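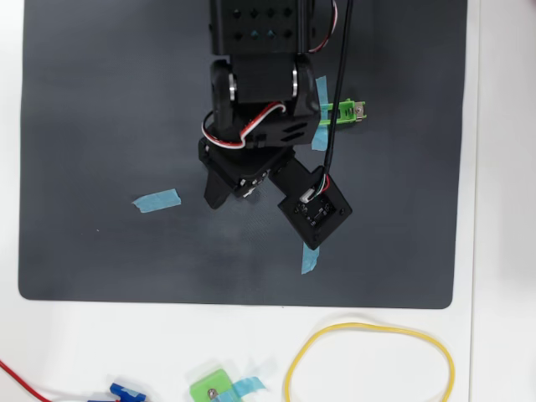 Rosário Seixas wants to know who on earth pays for a robot arm and then has to put the elbow together herself. She wrote in right after I mentioned the Fomgate desktop arm last time, and she wasn't kidding. Her point was that a kit at this price ought to come out of the box ready to move, and she'd sooner spend her evening using the thing than hunting for the right screw.

Fair enough! But I've had the new kit on loan for a while now, and I think she may come around, so let me tell you what's on offer.

Mar 6, 2018

Fomgate has opened orders for the second version of its small arm, and the first batch is 200 kits. You get the servos, the brackets, the bearings, a two-finger gripper, the control board and a bag of hardware that is (thank goodness) sorted this time. The first version shipped with everything in one sack, and I still find washers from it under my desk. Shipping starts in April if the parts arrive when the company says they will.

What's different? Mostly the joints. The old elbow hung off one side of its servo and sagged when you stretched the arm out. In the kit I have, the joint is held from both sides, with a bearing in each side plate, and it makes a real difference. I asked it to go to the same spot on the mat over and over while I drank a pot of coffee, and it was close enough every time that I quit watching and started answering email.

The wiring I like less. Servo leads still loop around the outside of the joints, and if you make a loop too short the arm will let you know by yanking at it. I did this twice. The manual gives the whole subject one paragraph, and it comes after the step where you need it. Read ahead!

Efren Cabanatuan, who runs orders at Fomgate, told me over the phone that they went back and forth on selling it assembled. A built version would have meant a bigger box, a bigger bill and a longer wait, and most of the people who bought the first one took it apart anyway. He did say that the Brirbridge shop will build one for you if you ask when you order. There's a fee for that, and he wouldn't give me a number yet. Rosário, that might be your answer.

My own build took two evenings plus one very grumpy morning, when I found I had the gripper servo in backward. Rommel Dumlao over in Catacutan got his done in a single afternoon, and he has been pretty unbearable on the message board ever since. He also posted a better calibration routine than the one in the manual, and I'd use his. It's pinned at the top of the kit section, reply number 164 in that endless thread.

The software is the same as before: plain, a little slow to start, and easy to figure out. You can move the arm by hand and save positions, or write your own scripts if that's your idea of fun. It's mine, so I've been a happy camper.

Orders go through the Fomgate shop, and the Bukport store is keeping a built arm on the counter for people who want to try it before they buy. Replacement gripper fingers are sold separately, and I'd add a set to the order.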